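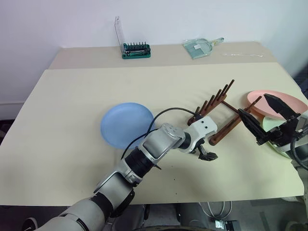 Figure 1. Peg rack and plates on the paper sheet.

Unit 3: Racking plates

Handout for the Kitchen Work course, S. Peeters. Read before the practical.

A peg rack holds each plate on its edge in the gap between upright pegs. Air gets to both faces and water runs down to the rim. The rack in Figure 1 is dark brown wood with a flat base and a rail along the side. The plates are light blue, salmon pink and pale green.

Procedure

1. Spread the paper and smooth it toward the edges of the table.
2. Put the rack down with its rows of pegs pointing away from you.
3. Lay the plates flat on either side of the rack.
4. Pick up one plate by the rim. Turn it upright over the rack before lowering it.
5. Lower it between the pegs until it touches the base, then let go.
6. Fill the back of the rack first.

A plate that leans on its neighbor is in the wrong gap. Lift it straight out and start again. Do not slide it along the pegs.

Wooden racks should be wiped after use and left to dry for 90 minutes. Do not soak them.

For next time: read the section on cups and bring your notes from February. Questions about the practical go to Zulkifli Lau.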